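Friday at Godura: how they keep a gripper station running

Reading time: 6 minutes

In April I visited the open day of Godura in Rirkport. I went by train from Balten, which takes too long for a morning visit, and I arrived when the first group was already inside. The second group started at ten. In the hall we received a paper badge and a sheet with the program, and then we went up to the first floor, where the teaching station is.

I work with packaging lines and I expected a fence, a control cabinet and an arm behind glass. The station at Godura is a room furnished like a home, with curtains, a long sofa and a coffee table full of household things. The work happens on a blue-covered table. The operator holds one gripper in each hand and does the job with them, and the recordings are used later for teaching a robot arm the same job. The job on that day was clearing mixed packaging from the table into a pink bin: paper, bags, pouches, bubble wrap.

Our guide spent little time on the software and I was glad for this. She talked mostly about maintenance, and so my notes are mostly about maintenance too.

The day begins with the grippers closed and nothing between the pads. The two pads must meet over their full height. If they meet only at the tips, or only at the bottom, the operator does not feel it in the hand, but thin film will slip. They check it with a strip of ordinary printer paper. The strip is pinched at the top, then in the middle, then near the joint, and each time it is pulled lightly. When it comes out too easily in one place, the gripper goes back to the bench and the other pair is taken.

After that come the pins. Each gripper has round pivot pins in the joints, and they carry all the movement of the jaws. Godura does not oil them. They tried it in the beginning, and the oil collected fluff from paper and cardboard until the jaws closed with a small delay. Now the pins are wiped with a dry cloth and moved by hand through the whole opening. The guide let us try a worn pair and a new pair one after the other. In the worn pair I could feel a little play sideways, like in an old pair of scissors. It looked the same from outside.

The pads are the part which is used up. They are blue, with ribs across, and the ribs become smooth first where the operator likes to pinch. A pad is changed after 300 recordings, or earlier when it fails the paper strip. Both pads of one gripper are always changed together. The work takes five minutes if the old glue comes away clean, and much longer if not. I asked if they turn the pads around to use the other end, as we do with some suction lips. They did this once and stopped, for the reason that they could not say later which end was used in which recording.
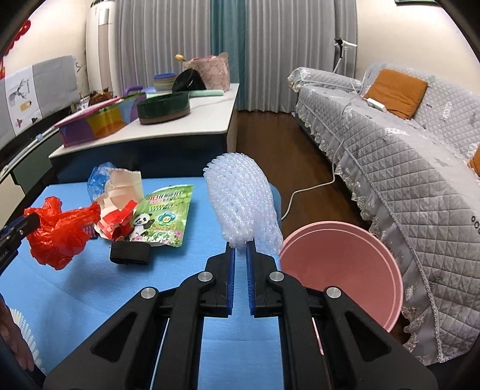 Bubble wrap was not a fair test of a pad, one man in our group objected, and he would choose a flat wet bag if he wanted to find a bad gripper. The guide agreed with half of it. Wrap is easy to catch, she said, but it gives back when it is squeezed, and a joint with play will show this: the jaws do not stay parallel and the bundle turns by itself. For slipping they use plastic film. So they keep both kinds of material in the job, and the operator reports which one made trouble. Wet things are not allowed on the table at all, and on this point the man was not satisfied.

I liked that the table has its own rules. The blue cover is pulled flat before every session and clipped underneath. A fold in it can be caught together with a piece of film, and then the recording is thrown away. The bin must stand at the edge of the table, in reach of the right hand, and its place is checked from a printed photo on the door. The operators are allowed to put the trash as they like. The guide insisted on this - if every pile looks the same, the arm learns the pile and not the job.

A session takes 90 minutes, with a pause in the middle. In the pause the operator puts the grippers down open, never closed, so that the pads do not keep a pressed shape. I wrote this down for our own machines, where the cups rest on the conveyor all night.

The repair bench is in the next room, and it is very simple. There is a small vise, a tray with pins sorted by length, pads in paper envelopes and a bottle of alcohol for the glue. Every gripper has a card, and on the card is written each change of pad or pin with the number of the recording. One card had six pin changes on the same joint. They opened this gripper at last and found that one arm was slightly bent, probably from a fall. New pins had hidden the problem for a few days every time.

What I missed was the other side, the arm which learns from all this. It was shown only to the afternoon groups and my ticket was for the morning. A colleague from Beaulieu has seen it there last year and told me that the same pads are mounted on it, also with a card.

The coffee was in the hall downstairs, and I stayed there too long talking about glue and missed the train at one. For those who want to go next time: book the afternoon, and ask at the bench if you may try the worn pair.

Contact | © Notes from the Packing Hall, all rights reserved | Back to top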